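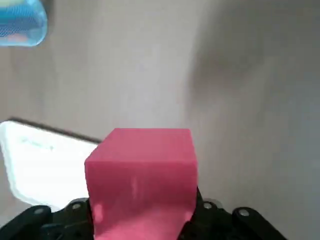
I am preparing the table decorations for a formal dinner at the Dridbridge community hall, and I would appreciate guidance on combining colored display cubes with artificial flowers. The cubes are solid in appearance, and the principal one is a matte raspberry or coral pink with crisp, straight edges. My concern is that this shade may compete with red roses, which the hosts have requested. The tables are brown and will not be covered. Each will also hold a small cream tray. Should the pink be replaced, or can the two colors be used together?

**Posted by Gunvor Tangen**, 2 Jan 2019

---

**Craig Mowat**

Pink and red may be used together, provided that one of them is clearly dominant. I would recommend the following arrangement:

- Place the roses at the center of the table, gathered tightly, with a little green left showing.
- Set one cube on each tray, well away from the flowers.
- Use a second, cooler color on the opposite tray. Light blue is suitable.

We followed this plan for the Festudance supper in December, with 8 tables and some 70 guests. The hosts were satisfied with the result – although the candles originally planned were withdrawn at a late stage.
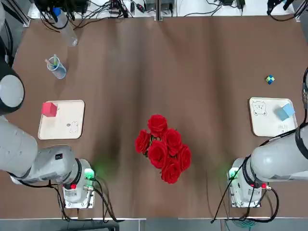
How tall should a centerpiece be if guests are to see one another across the table?

Keep it below the chin of a seated adult. A height of 12 inches or less is generally acceptable, and a low bouquet laid flat on the table will meet this requirement.

---

**Ross Strachan**

Replace the pink. Red and pink never match.

---

**Paloma Gallagher**

I must respectfully disagree with the previous reply. A matte surface reflects less light than a glossy one and is easier to place beside a strong red. It is advisable to test the colors under the lamps that will be used at the dinner, as warm bulbs can shift a coral pink toward orange.

With regard to the trays, any printed pattern should be considered as well. Cartoon animals are charming at a family lunch, but for a formal dinner I would select plain trays in the same cream. Please confirm with the hall that the tabletops may be left bare. Some halls require mats under anything heavy.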